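# Paper folding

**Paper folding** is the practice of shaping a flat sheet of paper by creasing it, usually without cutting or gluing. It is carried on as a pastime, as a classroom exercise, and as a way of teaching simple geometry. Most models begin with a square, although rectangular sheets are used for hats, boats, and envelopes.

## Materials

Ordinary copy paper weighing 80 grams per square meter is suitable for beginners. Heavier stock resists sharp creasing and tends to crack along the fold. Colored paper is often chosen for teaching. 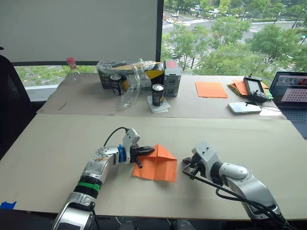

Work surfaces should be flat, firm, and large enough for the sheet to be turned freely. A table covered with cardboard serves well and protects the finish beneath. An early stage of many rectangular models is a peaked, roughly triangular upper part above a rectangular flap, as in the orange sheet on the covered tabletop. The flap is commonly folded upward in a later step - on both sides, in the case of a hat.

## Technique

The two basic creases are the valley fold, which bends the paper toward the folder, and the mountain fold, which bends it away. Each crease is set lightly at first and pressed down once the edges are aligned.
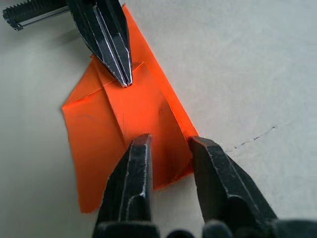

Errors made early in a model carry through to every later layer. The handbook by Aino Väisänen, used in the Fleltbridge evening classes, advises opening the sheet and starting again if the first 3 creases do not meet cleanly.

## See also

- Paper hat
- Paper boat
- Bookbinding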